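Troddale Self-Storage: questions we get asked

How big is the smallest unit?
Big enough for a bicycle, a few boxes and the exercise machine you meant to use. If you can lift everything you own in one afternoon, it will do.

Can I get in whenever I like?
Between 6am and 10pm, yes. Outside those hours the gate is locked and the alarm is very keen. On Thursday the lift is serviced until noon, so bring the piano another day.

What can't I store?
Food, fuel, fireworks, paint thinner, plants and anything with a pulse. Frozen food is still food. We have had this conversation more than once.

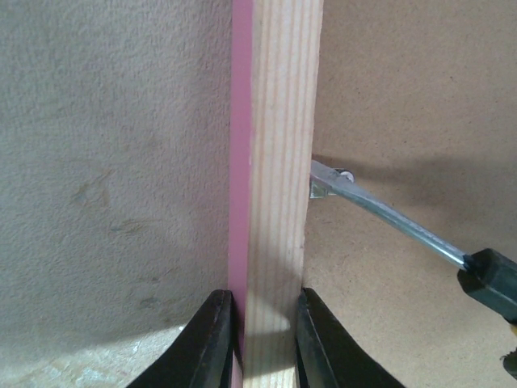 Page last changed: March, by Siiri Urbonaitė

Do I need my own padlock?
You do. The office sells them for 17 pounds, or you can bring one from home. Please don't bring the one you've lost the key to. Cutting it off costs more than the padlock did.

Is my stuff insured?
Only if you've told us what it's worth and ticked the box on the form. "Sentimental" is not an amount we can type in.

How much notice do I give when I leave?
Two weeks, in writing. A text to Normunds Vanags counts as writing. Shouting across the car park doesn't, although he will wave.

What happens if I forget to pay?
You get an email, then a letter, then a phone call from Laimutė Kuusk. Most people pay after the phone call. If a bill is going to be a problem, tell us early – we'd much sooner move a date than own your sofa.

Can I sleep in my unit?
No.

Can I just have a quick nap?
Also no. There is a bench by the office.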